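Solar on the Wosullow reservoir: where things stand

Big month for the floating solar project! The first 876 panels are out on the water at Wosullow, tied to the east bank and ready for wiring, and they look wonderful from the dam road. Work started in July with the anchors, and Olesia Panasiuk, who runs the site for Okutell, says her crew lost only a handful of days to wind.
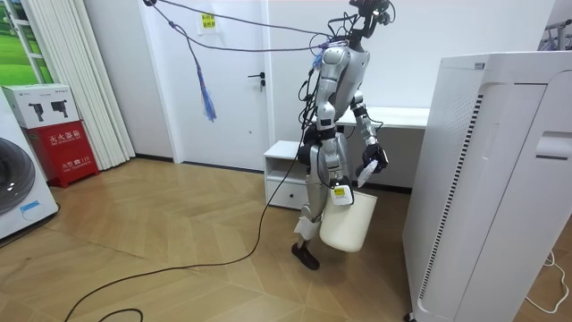
Will the panels cover the whole reservoir?
The array takes up around 5 percent of the surface, all of it at the east end. The boat ramp and the fishing dock stay open as they are now.

The next job is the cable to shore. It runs 400 yards along the bottom to the old pump house at Chmielewska, where the inverters will sit, and then joins the county line behind the parking lot. The trench on the land side is already dug (mind the orange fencing if you walk your dog up there).

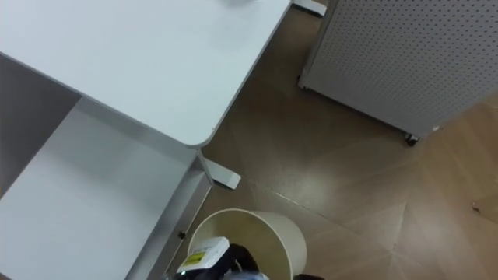 What it means for your bill

So far 157 households have signed up for a share of the power, and there's still room for more. A share shows up as a credit on your regular electric bill, so you keep the same supplier and don't need anything on your own roof. Renters can join too, which makes me very happy, and if you move within the county the share goes with you.
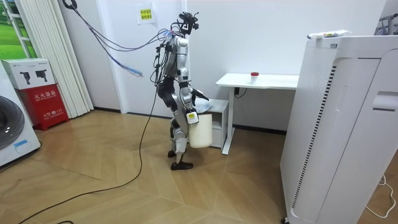
News from the Wosullow solar group

Ryszard Wróbel has been reading up on how the floats handle ice, and he'll go through it all at the open evening on 6th November in the library's downstairs room. Short version: the floats are shaped to ride up as the water freezes, and the mooring lines have enough slack for the winter drop in level.
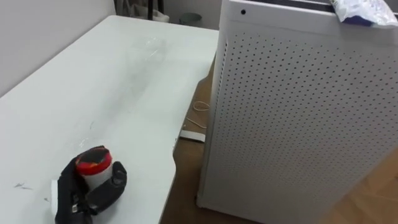
He has also borrowed one of the floats from the crew, so come and give it a good shove. Doors open at seven, there's coffee, and sign-up forms will be on the table by the stairs.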